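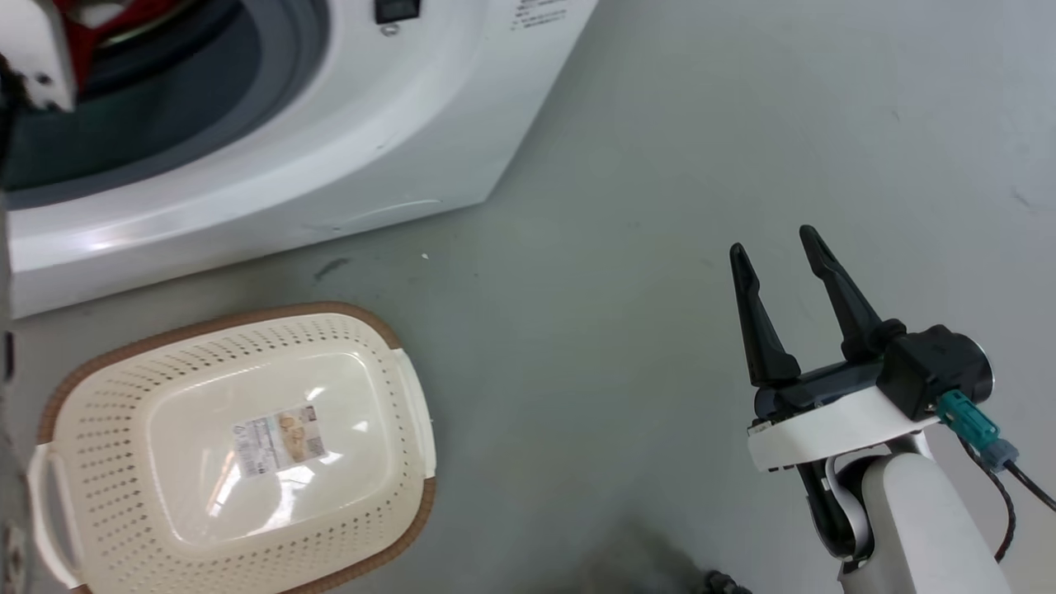
Front loader, door open. Grey rubber seal just visible.

I have been keeping notes on water hardness since we moved to Urkthorpe in February, and this post is the tidied version. It covers limescale, the softener, and one mistake with the salt.

The supply comes from the Skernholm borehole, which draws on chalk. The water company's sheet calls it "very hard" and leaves it there. My drop test kit gives a more useful answer. The method is to fill the tube to the line, add the reagent one drop at a time, swirl, and stop when the colour goes from red to blue. Each drop is one degree on the German scale. I got 14 with the kitchen cold tap, and the same again when I repeated it in the evening with a clean tube.

Hard water does two things in a house. When it is heated, dissolved calcium bicarbonate breaks down and leaves calcium carbonate on whatever is doing the heating. Cold pipes are mostly fine. Kettles, boiler plates and washing machine elements are where the scale goes. The second effect is on soap. Calcium reacts with true soap to make the grey scum you get round a bath. Modern detergents contain builders to tie the calcium up first, and this is why the dosing table on the packet has a column for hard water. Most people use the soft water column without looking. I did for years.

In our previous house I never had a softener, and I descaled with citric acid. It works. Use it at a moderate temperature, as hot citric acid in hard water can drop calcium citrate, and that is as awkward to shift as the scale you started with.

The softener here was left by the last owners. It is a Jivell single-tank unit, metered, plumbed in after the kitchen cold tap so that the drinking water is untreated. The resin swaps calcium for sodium until it is full, then brine is drawn through to reset it. Ours is set to regenerate after 2,000 litres. For the first month I had it set at 1,000, having misread the installer's note inside the lid, and it got through salt at a silly rate. The valve runs at 3 in the morning by default. You can hear it from the back bedroom.

The mistake was granular salt. The manual asks for tablets. Granules packed down into a crust above the water line, so the cabinet looked full while the brine underneath was weak. The test kit caught it, as the bathroom tap had crept back up towards the untreated figure. I broke the crust with a broom handle, scooped out what I could, and refilled with tablets. Readings were normal after two regenerations.

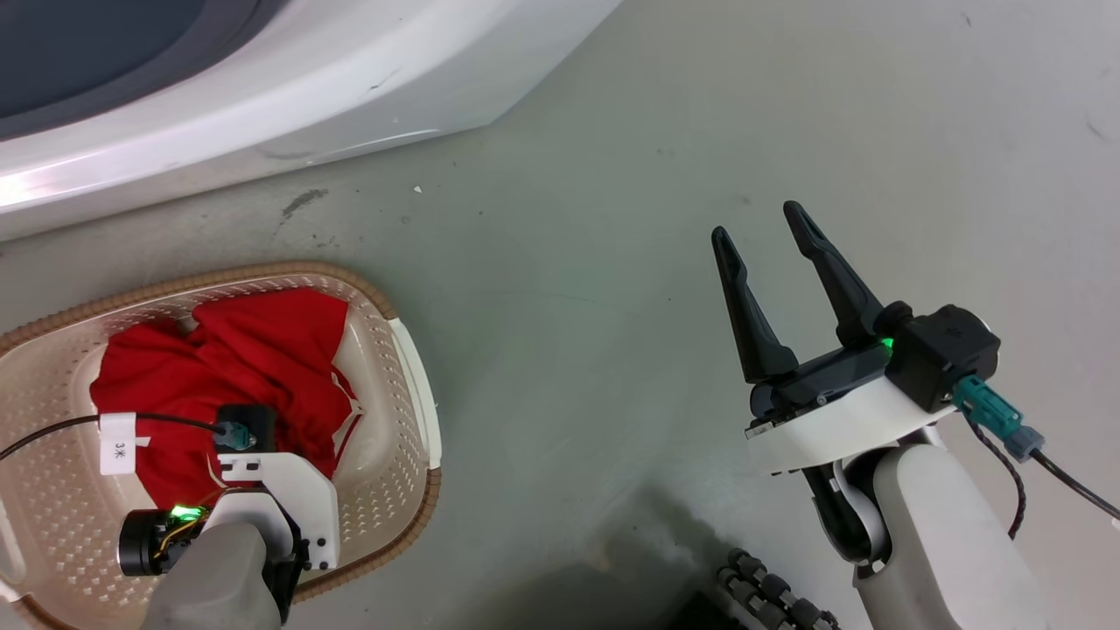

Ghorbani wrote in after my earlier note on dosing to say that the reading should be taken just before a regeneration, when the resin is at its most tired, and that a good result straight after one proves very little. Fair point. I have moved my test to the last evening of the cycle and will redo the table on that basis.

On detergent, I now use the soft water dose for everything that goes through the treated supply. With the old dose there was foam left in the final rinse. Towels took a few washes to stop feeling stiff, presumably while the old residue came out.

Still to do: check the hardness of the outside tap, which I suspect is teed off after the softener and should not be, and find out whether the bypass valve turns fully. It moves a quarter of the way and then I lose my nerve.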